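Lista de revisión de seguridad del brazo — taller compartido Avulden
Revisión del 21 de febrero
Revisa y comenta: Iason Pappas
Montaje: brazo de sobremesa, controlador Vimard, fuente Ertürk

Antes de empezar

Hola a todos. Ya sé que las listas se rellenan deprisa y con el abrigo puesto, pero os pido que esta la leáis con un café, porque desde enero hemos cambiado bastantes cosas en el montaje y varias de las casillas antiguas ya no querían decir nada. He dejado mis comentarios debajo de cada punto. Si algo os parece exagerado, decídmelo y lo hablamos, que para eso compartimos el taller.

Claves: OK = conforme. OBS = se puede usar, pero hay algo que mirar. NO = no se usa hasta arreglarlo.

1. Alimentación y parada

1.1 Seta de emergencia accesible desde el puesto del operador: OK
Comentario: la he pulsado con el brazo parado, con el brazo en marcha lenta y otra vez con el programa de doblar paños. Corta siempre. El muelle va un poco duro, así que hay que darle con la palma y con ganas.

1.2 Rearme manual después de una parada: OK
Comentario: al soltar la seta el brazo se queda quieto y hay que rearmar desde el controlador, como debe ser. Antes arrancaba solo y todavía me acuerdo del susto.

1.3 Cable de la fuente Ertürk sin tirones ni dobleces: OBS
Comentario: el prensaestopas trasero está flojo. Lo he apretado a mano, pero pide una tuerca nueva. Hay una bolsa entera en el cajón de la ferretería pequeña, la que pone Prinham con rotulador.

1.4 Toma de tierra de la estructura: OK

1.5 Fusible de repuesto en su sitio: NO
Comentario: no está. Quien lo haya gastado que lo apunte, por favor, sin ningún apuro, que los fusibles están para eso. He pedido más, y hasta que lleguen dejamos sin hacer las pruebas largas.

2. Mecánica

2.1 Tornillos de la base apretados y con marca de pintura: OK
Comentario: repasados con la dinamométrica. Las marcas de pintura coinciden en todos, y eso que llevamos 612 ciclos desde el último repaso según el contador del controlador.

2.2 Holgura en el hombro y en el codo: OBS
Comentario: en el codo noto un pelín de juego si lo muevo a mano con los motores apagados. No me preocupa todavía, pero me gustaría mirarlo otra vez al llegar a los 1.000 ciclos, o antes si alguien oye el clic que os comenté en la reunión. Suena como un bolígrafo, no tiene pérdida.

2.3 Pinza: almohadillas pegadas y sin cortes: OK
Comentario: son las de repuesto. Agarran bien la tela y resbalan algo con el plástico liso, de modo que para las piezas de plástico bajad la velocidad.

2.4 Mazo de cables sin roces en todo el recorrido: OK
Comentario: comprobado articulación por articulación, con una linterna y mucha paciencia. La brida de la muñeca la he cambiado por una de velcro — se pone y se quita sin tijeras, y así no volvemos a pellizcar la funda.

3. Programa y límites

3.1 Límites de recorrido cargados en el controlador Vimard: OK
Comentario: el archivo bueno es la revisión 211. Las anteriores siguen en la memoria y tienen el límite inferior mal puesto, así que mirad el número antes de arrancar. Sé que lo repito mucho.

3.2 Velocidad reducida al cargar un programa nuevo: OK
Comentario: la primera pasada se hace siempre lenta y con una mano junto a la seta. La segunda también, si la primera os ha dejado dudas. Al 100 por cien se pasa cuando ya se ha visto el movimiento completo y no antes.

3.3 Posición de reposo alcanzable desde cualquier punto: OBS
Comentario: desde la esquina derecha del tablero hace un rodeo raro que me tiene intrigado. Llega, pero pasa más bajo de lo que me gustaría.

4. Zona de trabajo

4.1 Superficie limpia y sin herramientas sueltas al arrancar: OK
Comentario: lo que más se olvida son las llaves Allen, que ruedan y se esconden. Un repaso con la mano antes de encender y listos. Los arañazos finos no afectan a nada, no hace falta lijar.

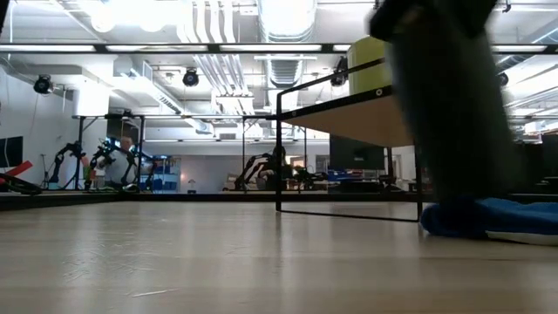 4.2 Telas de prueba: OBS
Comentario: usad una sola cada vez y retirad las demás del tablero. Una tela arrugada se puede enganchar en la pinza y llevarse por delante lo que tenga al lado, y con el brazo en movimiento la tentación de estirarla con los dedos es enorme (lo digo por mí el primero). Se para, se recoloca y se vuelve a arrancar.

4.3 Paso libre para las personas: OK
Comentario: si vais a cruzar mientras otro compañero prueba, avisad en voz alta y esperad a que os conteste. Con los ventiladores puestos se oye bastante mal.

4.4 Pelo recogido, mangas ajustadas, sin cordones colgando: OK

Pendiente

Fusibles de repuesto (1.5): pedidos, los recojo yo.
Tuerca del prensaestopas (1.3): la puede poner cualquiera con la fuente desenchufada.
Rodeo al volver a reposo (3.3): me gustaría verlo con alguien que se maneje mejor que yo con las trayectorias.
Borrar las revisiones viejas del controlador (3.1): antes de borrar, copia en el disco del taller.

Resultado: apto para pruebas cortas con dos personas presentes. Pruebas largas en espera del punto 1.5.

Gracias por la paciencia y por dejar los comentarios escritos con letra legible, que en la hoja anterior me costó lo mío descifrar alguno.

Iason Pappas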